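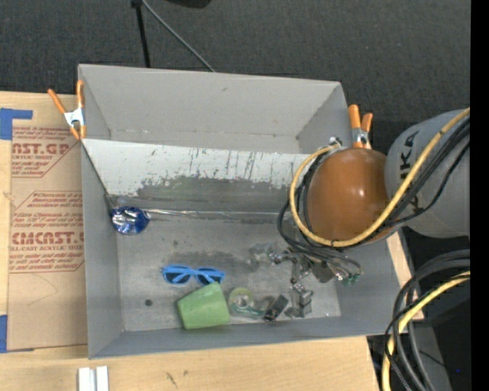 4.2 Fixing the sorting bin to the table

Read this section until the end before you begin. You need the grey bin, two spring clamps from the Mornalska accessory bag and a table with a flat top.

1. Clear the table and wipe it with a dry cloth. Crumbs under the bin make it slide.
2. Put the bin down with the open side up. Leave a hand's width free along the front.
3. Squeeze the orange handles of the first clamp and push it over the upper rim, near the left side. Let the handles go slowly.
4. Put the second clamp near the far right corner in the same way.
5. Pull lightly on each clamp. If it moves, take it off and set it again deeper on the rim.

CAUTION: The clamp closes with strong force. Keep the fingers away from the tips. Children must not open the clamps.

4.3 Putting the items inside

6. Lay the small items on the floor of the bin one by one. Do not throw them.
7. Fold the temples of sunglasses before you put them in.
8. Cups may lie on their side. Foil-wrapped items should not be pressed under other items.

Note: Scratches and dark streaks on the inside panel are normal wear and do not change the use. Do not polish them with powder, the colour will become uneven.

Note: The load must stay under 3 kilograms. For heavier items please use the Lendmont bin, see section 6.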